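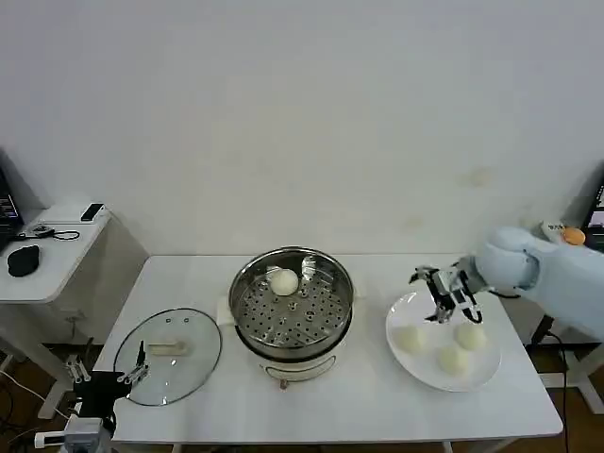
Electric steamer with the lid off and one bun on the tray.

Baltmont Police Department
Civilian Evening Dispatcher (two openings)

The Baltmont Police Department is hiring two full-time civilian dispatchers for the evening shift. Dispatchers answer emergency and non-emergency calls, send officers to the right address, and keep the written record of each call. You do not need police experience. You will not carry a weapon or make arrests.

The shift runs from 3 p.m. to 1 a.m., four days a week, with rotating days off. Most holidays are worked by whoever is scheduled. Overtime comes up in the summer and during bad weather, and new hires should expect to be called in.

What the work involves

A typical evening brings about 200 calls to the center. Many are noise complaints, parking problems, fender benders and people asking for the jail's phone number. Others are break-ins, assaults, missing children and domestic violence. You have to take both kinds, sometimes back to back, and get the location first every time.

You will also run license plates and warrants for officers on traffic stops, log towed vehicles, and pass calls to the fire department when needed. Records go into the Prolport system. We teach it during training.

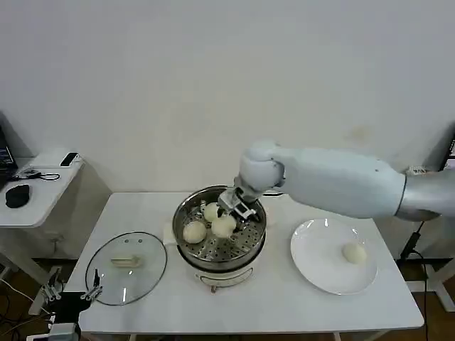 Training lasts 20 weeks. The first part is in the classroom with Wahyudi Mangundap, our training supervisor, and covers call handling, radio codes, state records law and testifying in court. After that you sit at a console with an experienced dispatcher, who can take over a call at any time. Trainees are paid the full starting rate from the first day. Part of the classroom block is on the day shift, so please make sure you can be available for that.

Requirements

High school diploma or GED
Age 18 or older at the time of appointment
Able to type while listening and talking
Clear spoken English; a second language is a plus, Spanish especially
No felony convictions
Able to pass a background check, hearing test and drug screen

The background check includes calls to past employers and neighbors. An old misdemeanor does not rule you out, but leaving it off the application does.
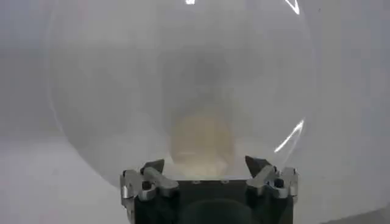
Close view of a clear dome.

How to apply

Pick up an application at the front desk of police headquarters on Ngui Street or ask for one by mail. Return it with a copy of your diploma and a list of every address where you have lived in the last 7 years. Applications must reach us by 21 May 2020. If you applied in February and were not interviewed, your application is still on file, but you need to send a short signed note saying you want to be considered again.

Applicants who meet the requirements will be invited to a typing and listening test. Those who pass will interview with Lt. Dela Owusu and the communications manager, Gonzalo Sotomayor. You may ask to sit in on part of an evening shift before you accept an offer.

Questions about the job go to Gonzalo Sotomayor in Communications. Questions about the form or the background check go to Kolbrún Vestergaard in Personnel. Please do not call the dispatch line about your application.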